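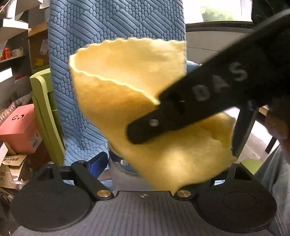
N° 335 — p. 20

Saisie de textiles souples : ce que demande la règle interne

Chez Konness, Mekdes Gebremichael tient à jour le référentiel de démonstration pour préhenseurs portatifs à deux doigts. La version en vigueur porte la date du 02/09/2019. « Un tissu n'a pas de pose nominale, explique-t-elle. On spécifie donc la zone de prise et l'état final, jamais la trajectoire. »

Le texte fixe un plafond de 300 démonstrations par article. Nearly n'y figure aucune tolérance sur l'étiquetage : une prise qui glisse est consignée comme échec, même si l'opérateur la rattrape. « Sinon le taux de réussite ne veut plus rien dire. »

Le décor reste libre — meubles, cartons, plantes — et la main peut entrer dans le champ. Les vis des doigts, elles, sont contrôlées avant chaque série.

Gemechu Yimer, chargé des essais chez Planeck, conteste un point : l'usure du tissu. « Un bord effiloché change la prise. Il faudrait le noter. » La question sera examinée en mai, avec la révision du chapitre 2.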